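Lists > Hollis Street Users > March 2024

Re: Bike hangar on Areck Road

Sandra Pilkington wrote:
> Does anyone know when the second hangar opens? I've been on the
> waiting list for 13 months and the Plukum scooters now fill
> the old stands.

Sandra,

The council told me May. There are 68 names down for 19 spaces, so it will be a ballot. Two other points from Tuesday's transport meeting:

1. Scooter parking. Plukum will move its bay to the Flostuneck end – the painted box by the library, next to the bus stop.
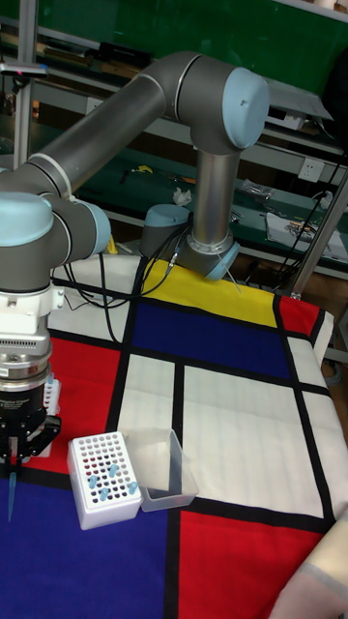 2. Hangar rent. It stays at £2 a week, and you pay for the key when you sign up.

Send ballot forms to the parking office, not to this list.

3 replies · 2 shares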